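Tables, cups and soft toys: a morning with Triin Stankevičius

January 23, 2018

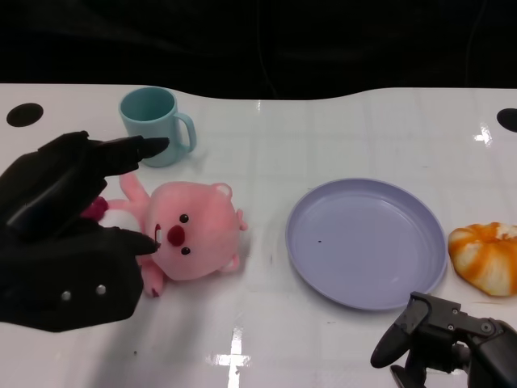 Triin Stankevičius has been buying second-hand household goods for Kindon, a small shop with a big back room, for long enough to know what sells. Plain tables go quickly. So does children's tableware, and soft toys, if they are clean. She likes a white top with cable holes near the back edge, and doesn't mind a few scuffs and smudges. "People want to put a lamp on it and lose the wire," she says. "They aren't looking for perfect." A pale teal plastic mug with a handle is the sort of thing she prices at 100 pence and forgets about. The pink plush toy with the red nose and the one small tooth is harder.

"Beaver, bear, I've heard both," she says. "I write 'pink animal' on the label and let the child decide."

Her colleague Ashraf Ragab does the washing. Toys go in a pillowcase on a cool cycle and are dried flat. He won't use the tumble dryer for anything with bead eyes – he lost a rabbit that way in September.

"Plastic cups are easy," he says. "Bicarbonate of soda for tea stains, then rinse. If it still smells, it goes in the recycling."

The shop took in 234 soft toys last year and sold most of them. Stankevičius would prefer more tables. She has asked Nawal Ouali, who runs the Akum house clearances, to ring her first when an office closes.

"Desks with the holes already cut," she says. "I could sell one every week. I just can't get them up the stairs on my own."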